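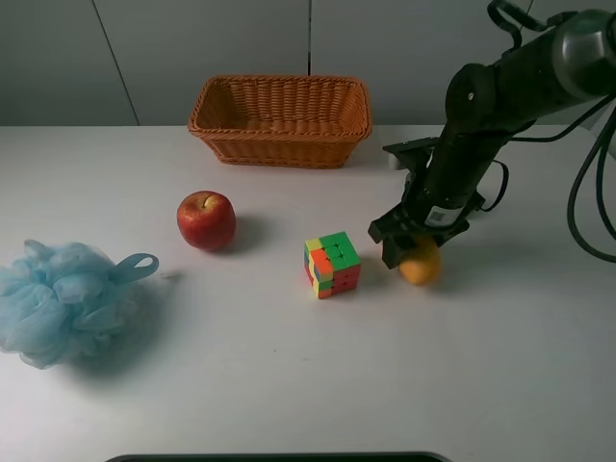
Tarun Sandhu wrote:

> I had the man from Ilirel round on Thursday and he was very thorough.
> He says the scale in our boiler and shower is down to the hard water
> and that a Rondus on the rising main would sort it. It clips round the
> pipe, so there's no cutting and no plumber needed. £467 fitted, and the
> price drops if four of us in the road have one done together. He left a
> leaflet with a house in Sumovville where the kettle was spotless after
> six weeks. Does anyone want to come in with me? I'd need names before
> the end of October.

Tarun,

Count me out for now, and I'd ask you to hold off paying the deposit until you've had answers to a few things. I've read the leaflet twice (Lenka put hers through my door) and I still can't tell what the box is supposed to do to the water.

I'm not saying all scale treatment is rubbish. We had a proper salt softener in the last house and you could tell the difference in the bath the same evening. But that takes the calcium out. A coil of wire round the outside of a pipe leaves it in, and the leaflet admits as much on the back page, where it says the minerals are "retained in a conditioned form". If they are retained then your kettle is still being filled with them. I'd like to know what conditioned means and how long it lasts once the water has sat in the tank in the loft overnight.

My questions for Ilirel, in the order I'd put them:

1. What was measured in the Sumovville house? The leaflet has the spotless kettle and a figure of 3238 litres "treated". Treated is only water that went past the box. Had they descaled the kettle first? Did the people next door have a kettle looked at too? A kettle that has been cleaned out and then used for six weeks by one person won't look too bad anyway.

2. What does the guarantee cover? As I read it, they'll replace the unit if the light goes out. There's nothing in it about scale. Ask for the money-back offer in writing, with a date on it, and ask who decides whether it has worked.

3. Which pipe does it go on? Our road is half copper and half plastic where people have had the kitchen done. Mortimer asked about this when they called on him and was told it made no difference, then told on the phone that it did. One of those must be wrong.
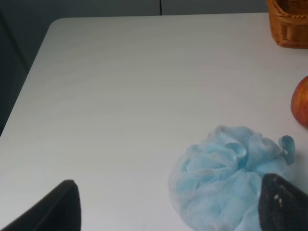

4. What does the yearly check cost? Lenka's quote has £138 a year for a "service visit", which I can't find on yours. There are no moving parts and nothing to fill up, so I'd like to hear what the visit consists of. Over five years that comes to more than the box.

5. Is the survey free whatever happens? Samuele said he was asked to sign something before they would test his tap.

On the boiler itself, I'd get it looked at by someone who isn't selling anything for the pipe. Dušan Spahić used Stojanović for his when it was making that kettling noise. They flushed the heat exchanger, told him the pressure was low and charged him for an hour. I can't promise yours is the same fault, but a boiler that bangs can have sludge in the heating side, and no gadget on the cold main is going to touch that – it's a closed loop and the same water goes round and round.

For the shower head, white vinegar in a freezer bag, elastic band, leave it overnight. For the kettle, citric acid from the hardware shop. I know it's dull. I've done both for years and haven't got through a tenner.

If you do want a softener, the sort with salt, then get three prices and ask each of them how many litres it does between regenerations. Ours was rated at 1000 and did rather less when the grandchildren were staying. You'll also need an unsoftened tap left in the kitchen for drinking, and room under the sink, or a cupboard by the stopcock.

If Ilirel come back with decent answers I'll read them, and I'll say so on here if I've got it wrong. I'd want to see the test results, though, and not the leaflet again. Could you forward whatever they send to the whole list? Lenka hasn't signed either and she's being rung up about it most evenings. 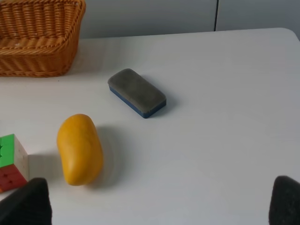 Wicker basket on the white table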